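May, day 6 on the hand-held protocol

Started 7:40. Went through section 3 of the draft with Uzma Jafri before any recording. The section covers operator conduct during a take, and it has been the weakest part since the Dater people sent their first comments. Their objection was that "steady approach" means nothing to a new operator. Agreed. Replaced with: fingers open before the tool crosses the table edge, fingers stay open until both pads are level with the object, no closing while the wrist is still turning.

Uzma wants a maximum speed in there as well. I don't, yet. We have no way to enforce it on a hand-held tool except by checking afterward, and a rule that is only checked afterward belongs in the review section. Left a note in the margin and moved on.

Pad wear came up again. The draft says pads are replaced "when damaged." Lorena Leiva rejected two sets last week that I would have passed, and passed one I would have rejected. The wording has to go. Proposed text: surface scratches and scuffing are acceptable; a chip on the gripping edge, a loose pad or a pad that no longer closes parallel is not. Parallel is to be checked with the steel shim at the start of each session and logged with initials. Lorena accepted this with one change, that the check is repeated after any drop, however short.
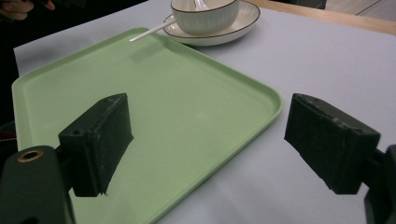 Tableware tasks are where the two-person rule matters most. As written, a second person may be near the table but may not touch anything between the start and stop marks. Dlamini's version of the protocol lets the second person reset objects mid-take if they call it out. I tried to find a use for that and could not. Any correction by hand inside a take makes the whole take ambiguous for whoever labels it, and trimming costs more than repeating. Kept ours. Added that hands should be off the tabletop before the start mark is given.

Also settled the spoon question. A utensil resting in a bowl counts as a separate object and goes on the object list, even when the task is only to move the bowl. Holel's labelers had been treating the two as one item, and the counts did not agree with ours. Sent them the revised wording at noon.

Review numbers for the batch, for my own reference: 573 takes submitted, 264 reviewed by end of day. Most of the failures so far are missing stop marks. Very few are handling faults. That suggests the stop mark should be moved into the trigger sequence, but Wondix controls that firmware and has been slow to answer. Wrote to them again.

Open items. Speed limit, see above. Whether a tray counts as a container or a surface (I say surface if nothing in the task requires lifting it; Uzma disagrees and has a point about trays with raised rims). Cleaning interval for the pads. The draft says daily, the log shows it is done when somebody remembers.

Shim check at close: parallel, no play. Initialed. Left the bench at 6:15.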